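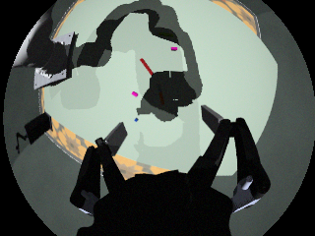 About Drivine

Drivine makes practice software for people who have bought a robot arm and would prefer not to break it in the first week. We have been at it since a wet July in Drutstead, when Macarena Toledo and Vilho Eskola were both working for a firm that packed bathroom fittings and had one arm between eleven people who wanted a go on it.

Our main product is called Ivemero. It is a simulated workbench seen from the gripper's own point of view, wide-angle and all, with small blocks and sticks to pick up and plenty of awkward shadows. You steer with the same commands you would send to the real arm. When you drive the fingers into the table, the table does not mind, and neither does your insurer.

Ivemero comes with 523 ready-made tabletops. Some are easy. Some were made by Saimi Toivonen, who looks after lighting and clutter and has been asked more than once whether everything is all right at home. You can make your own too, and change where the light falls, what the table looks like and how much rubbish is in the way.

What you get

A single licence covers one workroom and up to 40 learners. Colleges may spread theirs over two sites. Setting up takes a morning, and Kári Frandsen will do it with you over the phone in a voice so calm that customers have been known to apologise to him for things they haven't done. Training days are held at our office above the old Rangel building, where there is parking for three cars, or four if they are friends.

What you don't get is a robot. We don't sell them and we take no fee from anyone who does — please stop asking Vilho which one to buy, he will tell you, and it takes all afternoon.

Who uses it

Mostly further education colleges and small factories, plus one maker of garden gnomes whose order we assumed was a joke until the payment arrived. Helmi Pitkänen answers the support post and writes the manual, now 80 pages long and shorter than the last one.

Page last changed 2018-02-08.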